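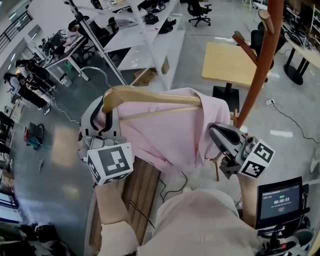 Plelach Handheld Gripper Team
Discussion > Rules and good practice > Garment tasks

Where do we draw the line on cables and bystanders?

marker_moth
Posted 04/11/2019
OK so I'm rewriting our capture rules for the shirt and hanger task and I want opinions before I send them over to Trerville. The current sheet is a mess, half of it is from when we only did boxes. What I have so far:

1. Both marker cubes on and clean before the first take. No fingerprints on the black squares.
2. One gripper at each end of the hanger. Nobody grabs the fabric to steady it.
3. Check that the timer is running before you lift anything.
4. No cables on the floor where the operator stands.
5. Nobody else in the room during a take.

Number 5 is the one I expect to get yelled at for.

hexnut_605
Yelling as requested! Our room is shared. There's a desk with someone working at it and people stand around chatting with their backpacks on, and that's just how it is. If you clear the room for every take we'll get maybe half the shirts done. I'd go with "nobody inside the taped area" and leave it there.

slowclamp
I'm with marker_moth on this one, sorry. It's less about the clutter for me and more about consent. People walking past haven't signed anything. At Avport we had to throw out 8 takes over exactly that and it was a miserable afternoon.

hexnut_605
Then get them to sign something? One form at the door, good for the whole of July or whatever. We did 500 takes that way and had zero complaints.

slowclamp
Fine, I could live with a form. But it has to be in the rules, because "we told them" isn't a record.

pegleg_rack
Can I pull this back to number 4? Look at the picture up top. There's a thin black cable on the floor right by the operator, next to the wooden board. And a power strip over by the table with its own cable running off across the floor. Those grippers keep both your hands up and your eyes on the hanger, so you are NOT looking at your feet. I care about that a lot more than who's at the desk.

marker_moth
Yeah, that's why 4 is in there. I was thinking tape for anything that can't be moved.

pegleg_rack
Tape's OK on that shiny floor for a week or so and then it peels up and becomes its own trip hazard (ask me how I know). I'd write cable cover, or route it behind the coat rack.

wobblebase
Small thing on number 2. Ends of the hanger is right for a button-up like that pink one, but with a wide collar the fingers can catch on the shoulder seam. Wijesinghe's sheet says to hook the wood first, then close. Worth stealing?

hexnut_605
Disagree, hooking first makes the hanger swing. Close on both sides together.

wobblebase
It swings if you rush it!

marker_moth
I'm leaving that one to the operator, I don't want to write a rule we'll be arguing over in every review. Revised 4 and 5:

4. No loose cables where the operator stands. Move it, or put a cover over it. Tape is for same-day use only.
5. Nobody inside the marked area during a take. Anyone else in the room signs the form at the door first, and the form gets filed with the takes.

slowclamp
Good with that.

hexnut_605
Good with 5. Who's printing the forms?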